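From: Tamara Hrytsenko
To: Brannigan list
Subject: Re: Re: clearing a table, are we there yet?

Xuân Tạ wrote:

> I read the thread from August again and I still don't see an answer to the plain question. If I leave a coffee table in the state my kids leave it, can any arm you people have worked with clear it before dinner without a person standing there? I'm not asking about folding shirts. I mean pick up the small stuff and put it where it goes. Zoia says yes, Oleksandra says not for five years, and the rest of you post links.
>
> Also, does anyone on this list let one run in the house when they're out?

Xuân,

My answer is "partly," and I'll try to be specific about which part.

Picking up one thing from a bare table is in decent shape. If the thing is a block or a cup and it has some height to it, most setups I've used will get it. What you're asking for is a table with different things on it, some of them close together, and that is where the time goes. A flat box is harder than a tall one because the fingers have to come down right next to the wood. Too high and they close on air, too low and they push on the table and the arm stops with a fault.

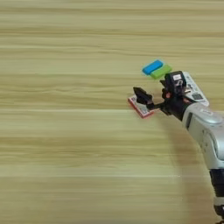 At Rurthorpe we kept a log for one long stretch of this sort of work. It came to 3223 attempts at single items, and 178 of those ended with somebody reaching in by hand. You can read that as a good number or a bad one. On a shop floor it's bad. A person at a packing bench who needed help that often would be moved to another job. In a house I think it's tolerable, as long as the arm knows it has failed and leaves the thing alone. Ours didn't always know. It would carry on to the bin with nothing in its hand and open its fingers over it.

Zoia's yes is fair for what she does. The Drosomport line handles one carton in one size, and the cartons arrive facing the same way. She has it running through the lunch break with no one near it. I wouldn't carry that over to a living room.

Speed is the other thing. I timed a table of five small items at 40 minutes, start to finish, with two restarts. My daughter does it in one minute if she's asked nicely and in ten if she isn't. 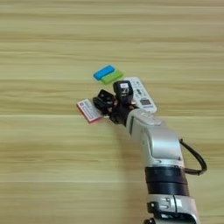

Najwa asked off list whether more fingers help. Some. A plain two-finger gripper is easier to keep working, and for boxes I'd still choose it. A hand with more joints gives you more ways to hold an odd shape, but it's also bulkier, and the bulk gets in the way when things are sitting near each other. I'd want to see the same table done with both before spending money. 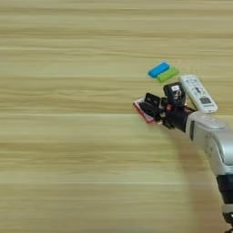 Knowing where each item belongs is a separate problem from gripping, and it tends to get skipped in these threads. Take the table in the last picture. The hand has a flat red item in its grip, and there's a white remote control just beyond it, with a blue block and a green one next to that. In my house the remote would stay on the table and the blocks would go in a drawer. In yours it may be the other way around. Somebody has to tell the machine, and then tell it again when the habit changes. Pridach has a setup screen for this and it took me a whole evening to fill in for one room.

On your last question, no, I don't run one when I'm out. I'll leave it going while I cook, with the door open so I can hear it. Oleksandra's five years sounds about right to me for leaving the house – maybe less if you're willing to keep the table nearly clear in the first place, but then you don't need the arm.

If anyone has a log from a real kitchen or living room, even a short one, please post it with the failures left in. I can send the Rurthorpe sheet to whoever wants it.

Tamara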